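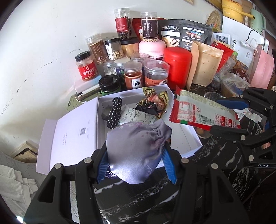
*Two grippers at the kitchen counter: a drawstring pouch in one, a snack wrapper in the other.*

# Soft goods should be the first test, and the rigid block the last

Most people who build a gripper at home test it on a block. The block is printed on the same machine as the gripper, it has parallel faces, and it weighs the same every time. I did this for most of a year with a design I called Flodik, and I now think it was wasted work.

A block asks one question: can the fingers produce enough normal force for the friction available? Any hobby servo and a strip of rubber will answer yes. The household asks different questions. A satin pouch has almost no stiffness and a slick surface, so the fabric shears inside the grip while the fingers stay where they are. A snack wrapper is stiff along its seal and limp everywhere else, and the force that holds one end may do nothing for the other. Neither has a width you can put in a config file.

My position is that a home build should be judged on limp objects from the first day the fingers close. The geometry follows from that. Ribbed pads matter more than motor torque. So does compliance in the finger, which spreads the load down the length of the pad before the fabric starts to creep. I spent $65 on a stronger servo before I changed the pads, and the servo is back in its bag.

Arif Dewan, who shares the bench at Ukine with me, disagrees. His argument is repeatability. A block gives a number, and a number can be compared between revisions. Cloth folds differently each time, so a failed pick might be the fold and might be the gripper. He ran 1,000 cycles on a block and got a clean wear curve for his linkage. I have read the curve. It is a good description of the linkage.

Cloth gives numbers too, at a cost in trials. My last log has 565 picks on bags, wrappers and pouches, sorted by failure: slip, missed edge, pinched neighbor. The third category does not exist on a bare bench with one block on it. It appears as soon as objects share a box, and it accounts for most of the changes between revision 2 and revision 3 — narrower tips, a lower screw line, less material behind the pad.

The location matters for the same reason. A bench can be cleared. A kitchen counter with jars packed along the wall limits the approach angle, and a dark marble-patterned top is a harder background than a gray mat. Any approach path that assumes free space on every side will have to be rewritten there, and it is cheaper to find that out before the arm lengths are fixed.

Keep the block for wear testing and for checking that the fingers close square. Arif's rig does both well, and I still borrow it after every pad change.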